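**Subject:** Re: [longreads] abridged or not, and November
**Date:** 7 Jul 2024

Quick one, am between trains. Quoting Hipólito first so people who deleted it can follow, my answers underneath.

> Dear all,
>
> Before we fix the November book could we please settle whether abridged editions are allowed. Last time half the table had read the full Lavuvano and the other half had the school edition, and we spent most of the evening finding out that the ferry chapters are missing from the short one. Graciela thought the aunt had died offstage. In the short one she does.
>
> My own view is that a long book is long on purpose. If we call ourselves a long reads group we should read the long thing, and if it takes two seasons then so be it. I would also like us to agree on one translation, as the chapter numbers don't match between them.
>
> Could somebody also confirm the room at Kastgate. I was told the heating goes off early.
>
> Hipólito Farías

Right. In order, more or less.

**Abridged.** I don't agree, sorry H. Or I agree for about half of it. I read the school edition of Lavuvano when I was fourteen and it's the whole reason I read the full one later. Nobody was going to hand me that brick with the index and the family tree and have me get past the harbour. The short one got me to the end, and the end is good, and then I wanted the rest of it. Javiera same, except she never went back, and she still talks better about the brothers than I do.

What I do mind is not being told. My school copy said "specially prepared" on the inside page in tiny type and that was all. No list of what went. Some of the cuts are half a sentence long, so you're reading a paragraph somebody has been through with scissors and it just sounds a bit abrupt, and you blame the author. So my suggestion: read what you like, but say at the start of the evening what you've got. One line. "Full, old translation" or "short one". Then if the aunt question comes up again we know who to ask.

Modernised is a different thing from abridged by the way and we keep mixing them up. A modernised text can have every chapter in it and still not contain one sentence the author wrote. Spelling I don't care about. Word order I care about a lot. Aldana disagrees and says she would rather read a sentence once than three times, and she has a point about the sermons.

**One translation.** Would be nice, can't see it happening. The newer Lavuvano is the one Pumora has on the shelf and it's not cheap. The older one is everywhere second hand but goes stiff in the dialogue, everyone says "I perceive". Estela has been reading the two side by side and says the newer one has dropped nearly all the weather. Don't know if I believe that. Estela, could you post a page of each? Just the start of the harbour chapter, where the clerk is waiting for the letter. I'd like to see what they've done with the joke about the umbrella becuase in mine it isn't a joke.

For chapter numbers -- give the first few words of the chapter instead. Works in any edition. Works in the abridged too, mostly.

**Pace.** We had 200 pages a meeting last time and it was too many. People came having read the first hundred and skimmed the rest, me included, I'll own up. Also the big books aren't even. You get a stretch where it flies and then the inheritance law. I'd go by sections and let the length fall where it falls. Part one of the new book is 13 chapters and short ones. Part two is only 2 chapters and they are enormous, I had a look in the shop. So part one for the first meeting, then one of the monsters each time after that. If anyone has read ahead please sit on it. (Graciela.)

**What the November book is.** Still three on the list, with what people have said about each:

- *Moussa*. All four volumes or volume one only. Hipólito and Estela for. I'm for volume one. There's a decent glossary at the back of it and the others lean on you remembering it.
- Something from the old chaptered novels, the kind where every chapter ends "and if you want to know what happened, listen to the next". Aldana's idea. She'd read it in Chinese and the rest of us in whatever we can get. I like this a lot. They were made to be stopped and started, which suits a group that meets when it can, and you can lose track of a cousin for a bit and he'll turn up again with his title and his horse. Downside is the names. We'd want a sheet of names. Aldana says she'll do one if we promise to use it.
- Re-read of Lavuvano, everyone full this time. I think this is H. being cross and I'd vote against but it stays on the list.

Votes to the list please, not just to me. Last round I had them in texts and on the back of a reciept and I'm sure I lost Javiera's.

**Reading aloud.** Nobody replied when I asked in spring so asking again. Ten minutes at the start, one person, any passage. Long books are awful to dip into cold after a day at work and hearing a bit of it brings it all back. Doesn't have to be a good reader. Graciela did the funeral that time with a streaming cold and it's the only bit of that whole novel I can still quote.

**Notes.** Someone asked whether we should be taking notes. Up to you. I write on the endpapers in pencil, page number and a word or two, "letter again", "dog". It's no use to anyone else. Estela has a notebook with an index which I find quite frightening.

**Kastgate.** Room is ours, I rang. Heating does go off early, bring a jumper. It's room 13, up the back stairs, not the big one with the piano. Door sticks, push low down. Kettle yes, milk no. If you're coming by bus the stop outside is closed so get off one before and walk back past the chemist.

**Borrowing.** The Moussa volume one that was going round has stopped going round. Who's got it? Green, coffee on the back, my name inside. Not cross, just want it before the vote so Javiera can see the print size. She's right that it matters. Half the people who say they can't manage a long book can't manage eight point type by a bedside lamp and there's no shame in getting the big ugly edition or having it on a screen.

Oh and Hipólito -- you asked off list whether anyone has finished the appendix to Lavuvano. No. Has anyone? I got as far as the tables of weights and measures.

Train's in. Votes by the end of the month if you can.

J. for the list, and Aldana's cc'd in case the names sheet needs defending

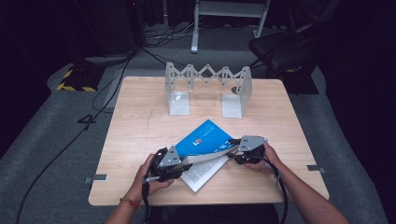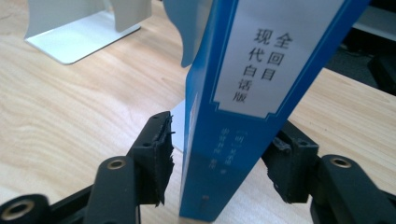
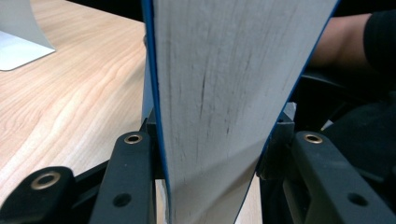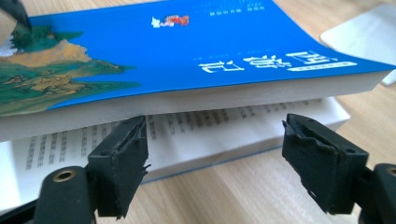 *Second one: the spine, modern vernacular version, all the chapters. Last one: blue cover with the mountains.*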